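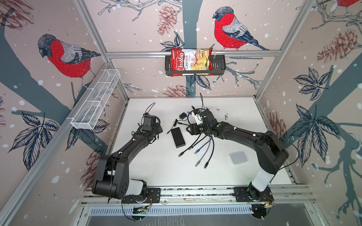

Unser Tisch in der Roboter-AG: zwei Arme, viele Kabel.

Suche Suchbegriff eingeben Los

04.01.2024, von der Redaktion der Werkstattseite Nevham

Kabel sortieren mit zwei Greifarmen: Tipps aus dem Kurs

In unserer Schüler-AG in Nevham üben wir das Aufräumen von einem Tisch. Das Projekt heißt Dravar und im Juni fahren wir damit zum Wettbewerb nach Otley. Viele Tipps helfen auch zu Hause, wenn man die Schublade mit den Kabeln ordnen will.

1. Zuerst das Kabel suchen, das man ziehen möchte, und mit dem Auge bis zum Ende verfolgen. Liegt es unten, nimmt man die oberen Kabel vorher weg.

2. Den Greifer langsam schließen und nicht am Stecker ziehen. Ein helles Kabel auf heller Platte erkennt unser Programm schlechter, darum stellen wir die Lampe seitlich.
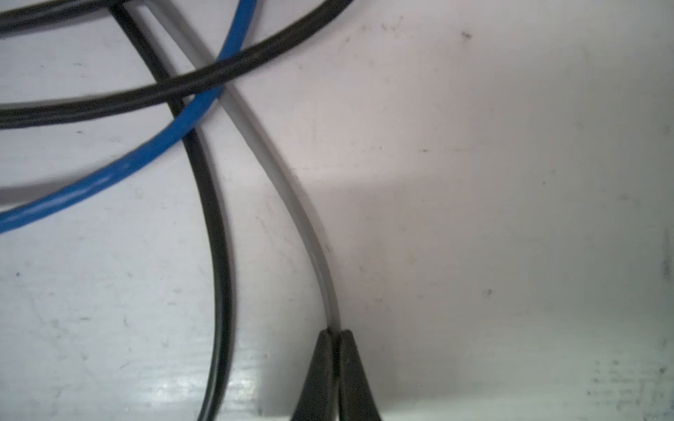
Nach dem Greifen wartet man kurz und hebt dann gerade nach oben. Wer zu früh zur Seite fährt, nimmt die Nachbarkabel mit. Wir haben für diese Bewegung 216 Versuche gespeichert, 39 davon mussten wir wiederholen.

3. Netzteile nimmt man am Gehäuse. Das Kabel wickelt man vorher in eine längliche Schlaufe und bindet es mit einem Draht zusammen, nicht zu fest.

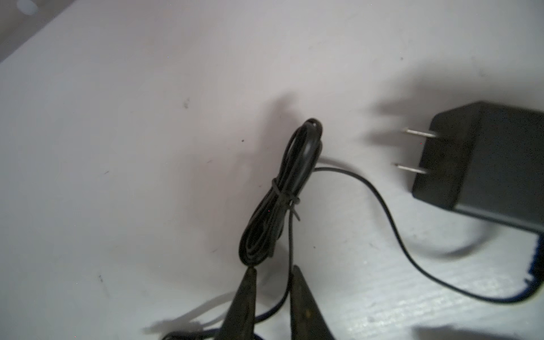 4. Die Platte am Ende der Stunde mit einem leicht feuchten Tuch abwischen. Vorher bitte alle Geräte vom Strom trennen.

5. Kabel, die man behält, bekommen ein Etikett mit der Länge.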